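Subject: Re: [drummond-grappling] Mat fees and the November interclub

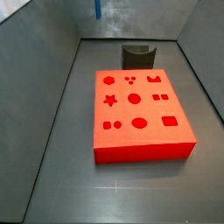

Red foam block with nine cut-out shapes

Hello all,

Thank you for the replies so far. I answer the main points under the quoted part, so that everyone reads the same thing.

> Qistina, can you please confirm the weigh-in time and whether
> the Orano people are bringing their own referee? Last year we
> were told 9 am and then it was moved to 8. Also I have two
> juniors who still don't know which division they are in.
> And is the bus to Plenport happening or not?

The weigh-in is at 8.30 am for juniors and 10 am for adults. I have this in writing from the Plenport hall, so I do not expect it will move again. Please bring your own shorts and rash guard to the scale, there is no allowance for the gi this time.

Orano will send one referee and we provide the second. Both have agreed to use the same rules as last year, with one change: heel hooks are not permitted in any division, also not for the advanced adults. I know some of you trained them all winter and I am sorry for this.

About the two juniors, they are both in the under 45 kilograms group if they stay at the weight they gave me. At the moment we have 12 juniors entered from our club, which is a good number for us.

The bus is happening. The hire costs 300 dollars for the day and Broletex has offered to pay 195 of it, in exchange for their logo on the back of the club shirts. The remaining 105 dollars we share between the people who travel. If you go by your own car you pay nothing, but tell me, so I don't keep a seat.

The mat fund is now at almost 1,000 dollars. I would prefer to replace the two torn mats near the wall before we discuss the new colour for the others.

Please send me the medical forms as soon as you can. I still miss five of them.

Kind regards,
Qistina Menon
Drummond Grappling Club

This website uses cookies to remember your archive settings. Accept | Manage preferences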